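Orlando Tamayo was already halfway through his coffee when I got to the clubhouse at Ospina, and he'd started talking before I sat down. "You want the cup game," he said. "Everybody wants the cup game!"

Well, yes. He played left back for Fuvach for most of his career, and he scored 3 goals in all that time, 2 of them in the same afternoon against Pratar. I'd read there were 971 people in the ground. He laughed at that – "I've met more than that who say they were there."

He was 19 and hadn't expected to play. The regular left back had a bad ankle, the coach read out the team, and Orlando thought he'd misheard. "I looked at the kit man. He just threw me a shirt." The first goal was a cross that went wrong (he's never claimed otherwise), and the second was a header from a corner he wasn't supposed to go up for. "Coach was screaming at me to get back. Then he was screaming something else."

What I hadn't known is how close he came to leaving that March. Vurnby had offered him a trial, more money and a room, and his bag was packed. His mother talked him out of it over dinner. "She said, finish the season, then be stupid."
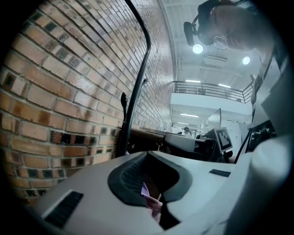
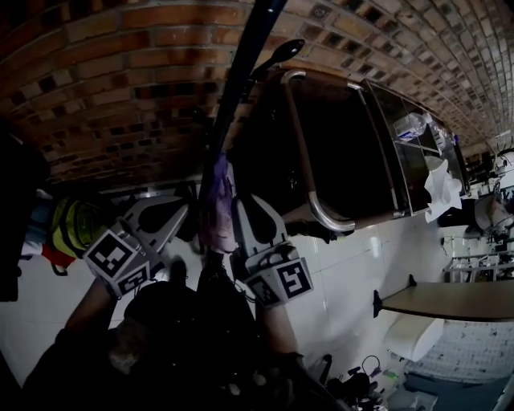
He coaches the under-twelves now and he's strict about the dull stuff, especially where a full back puts his feet when the winger slows down. He had me up out of my chair to show me, which was humbling. There was brick wall and white floor tile to work with, so the wall became the touchline and I was told to keep him pinned against it. I lasted one turn. "You watched my eyes," he said, very pleased. "Watch the hips." Then he sat back down and asked if I was going to finish my cake.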